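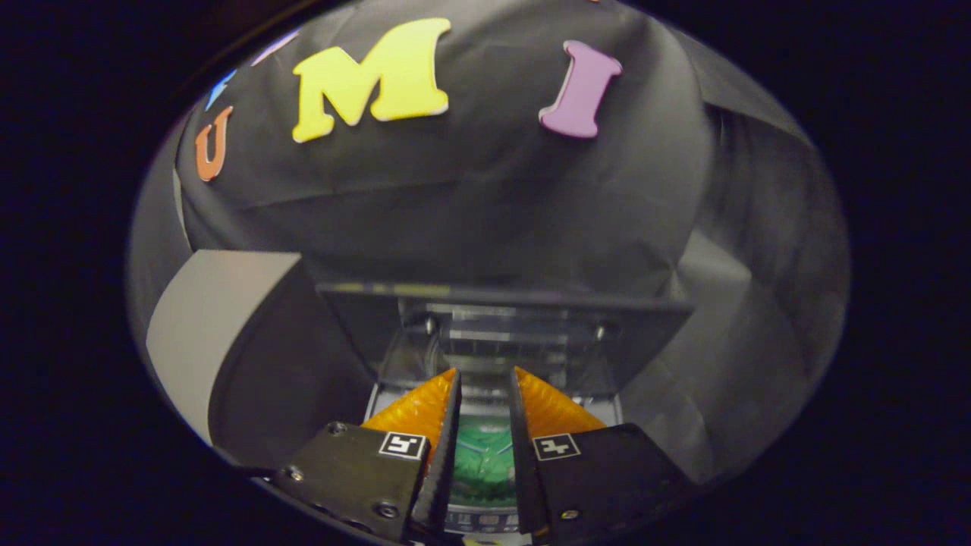 Letters on the loose: our foam alphabet gallery

Foam letters in an orange U, a bright yellow M and a purple I, all stuck up on dark grey cloth. I love how the yellow sings out against it! The chunky serifs are my favourite bit, with those nice rounded corners.

Welcome to the alphabet page of the Fillosby play room. We started with one bag of letters in April and things have rather run away with us since (164 at the last tidy-up, and I still find strays under the radiator). The plan was a neat A to Z. The children had other ideas, and theirs were much better.

A few notes for anyone who wants to have a go at home:

Colours
Brights on a dark background, every time. We tried a cream sheet first and the yellows simply vanished. Charcoal or dark grey makes even the soft lavenders stand out.

Cloth
Don't bother ironing it! Creases and folds give the letters hills to climb, and a tilted I has far more character than a straight one.

Words
Real ones, made-up ones, names of pets, whatever comes. Three letters is plenty for small hands, and four feels like a triumph. Reading a nonsense word aloud in a very serious voice goes down brilliantly.

Storing them
Ours live in a shallow tray by the door, all jumbled up. Sorting by colour is a lovely rainy afternoon job, and hunting for the vowels is even better.

The Verport group are putting their own letter wall together in the new year and I can't wait to see it. If you've made one too, do send us your pictures and we'll add them to the page.

Page updated 29 December 2013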